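3.2 Cancellation and the players who stay

In this section we look at how players react when a promised expansion of a game is cancelled. Our case is Grirkholm, an online role-playing game by the studio Drutotik. The studio announced the expansion Esquivel and stopped its development 6 months later. We collected 1,840 forum posts written after the announcement of the cancellation. Posts that contained only a link were removed before the coding.

The posts were coded by two readers in 4 categories: anger, regret, support for the studio, and questions about refunds. When the readers did not agree, the post was discussed until one category was chosen. Agreement before discussion was 77 percent.
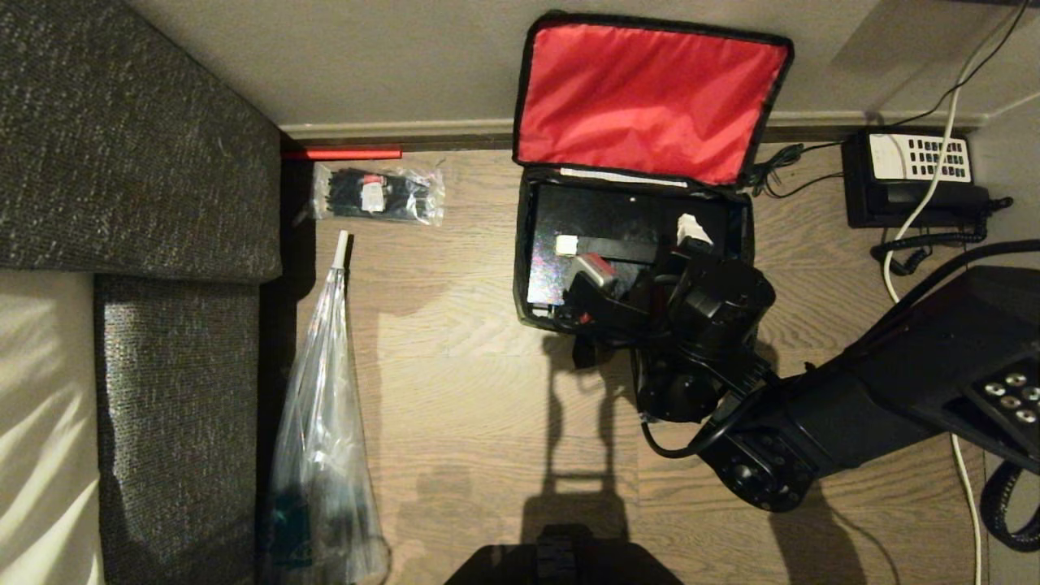
Figure 3. Wooden floor beside a grey sofa, with an open carrying case near the wall.

Regret was the most frequent category, and it was often written by players who had played Grirkholm since its first season. Anger appeared mostly in the first days and became rare afterwards. We did not find the same pattern in the smaller forum of Fikevby, where questions about refunds continued for a long time. One possible reason is that Fikevby sold its expansion in advance, while Drutotik did not take any payment for Esquivel.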